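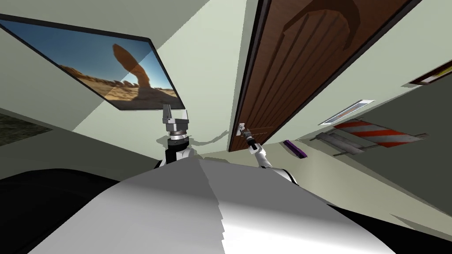 Week three with the Toltov simulator kit and I keep getting asked for the short version, so ok: I'm keeping it. Probably. Read on before you spend money though.

Quick background. Toltov sells a software package for two-arm robots. Rooms, doors, furniture, physics, a virtual robot you can drive yourself or hand over to your own code. No hardware needed besides a decent graphics card. The license was 118 a month when I signed up, the first month half off. I do contract work for small shops that want robots opening things and fetching things, and I can't have a real one in my apartment. Hence this.

Install. Ugh. Two evenings. The first download died near the end, and then the installer wanted a driver version that the docs never mention. Wrote to support, got an answer from Gil-soo Kwak the next morning, one line, correct fix. Can't complain about that. The docs though, somebody please proofread the docs. (I know. Look who's talking.)

Doors are why I bought it, so doors is what I've been doing. The one job I have lined up is basically a corridor with doors in it. Get to the door, get the gripper around the handle, turn, pull, don't crash into the frame with the other arm. That last bit is harder than it sounds. The idle arm just kind of floats around if you don't give it anything to do. I now park it off to the side before every run, and my life is better.

Grasping metal handles is good. Really good. In my older setup (Skurkari, the free one) the fingers would slide through the handle maybe one time in five and the door would fling open like a haunted house. Haven't seen that once here. Contact feels solid, the grip closes and stays closed. What I don't love is the hinge. Default hinge friction is way too low, every door swings like it weighs nothing. You can change it per door, in a file, by hand. There's no slider. Why is there no slider.

Rooms come out of a generator. You pick a size and a style and it fills in the rest, and the taste is... random. Green walls, a desert arch on a giant wall screen, a striped barrier panel standing there next to somebody's framed picture. I got used to it fast and now I sort of like it. It's useful too, my vision code was getting lazy from looking at the same gray box all day. First time I ran it in generated rooms the success rate fell off a cliff. Good to find out now and not at the client's.

Numbers, for those who like them. I ran 2,000 door attempts over one weekend, left it going overnight. 37 of them crashed the simulator outright, no error, just gone. The latest patch is supposed to help. Have not rerun the whole batch yet, did a small one on Thursday and it was clean.

Driving by hand: fine with a gamepad, bad with a mouse. The robot view takes getting used to. When it leans, everything leans with it and I lost track of which way was up more then once. There is a "level horizon" option burried in the camera menu. Turn it on if you get queasy. I leave it off when recording, as my code has to cope with the tilt anyway.

Compared with Badon, which a few of you asked about: Badon looks nicer. Shinier reflections, better shadows. It also costs 3,000 up front and the trial won't let you export anything, so I gave up after a day. If you're making demo videos go with Badon. For grinding through door handles, Toltov.

Ga-eun Han sent me her settings file for slower wrist speeds, which got rid of most of my overshoot. Thanks Ga-eun! Will post it once I've cleaned out the bits that are specific to her machine.

Things I want from them:
a hinge slider, see above
a way to save one room and reuse it without digging through the seed log
drawers that don't stick
an annual price

The drawers thing is bad enough that I'd say don't buy it for drawers yet. Cabinets ok. Fridges untested.

Next up is the Ismail add-on, lever handles and push bars. Already paid for it, haven't opened it. Comments are on, if anyone has the hinge values for a heavy fire door please send them, mine still opens like a shower curtian.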